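Wardrobe corner: the hoodie

After over 5 years of this newsletter I have folded a great many things in these pages, and the hooded jacket remains the one that fights back. Shirts give in. Towels practically fold themselves.

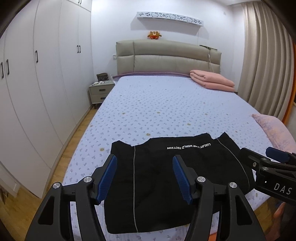
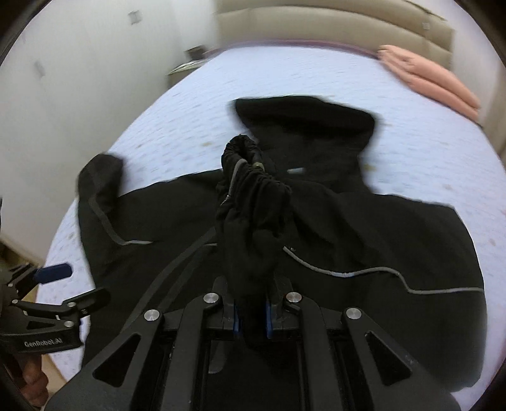

Black jacket, grey piping, one large bed. The hood and a cuff are in the second picture.

My method, such as it is: front down, sleeves across the back, hood tucked in last, bottom third up, top third over. Do the zip up first or it will wander off on its own. Use the bed, as the ironing board is too narrow and the floor has the cat on it.

Luik readers wrote in June to say they simply hang theirs. Noted, and ignored. Next time, fitted sheets, for which I have no method at all.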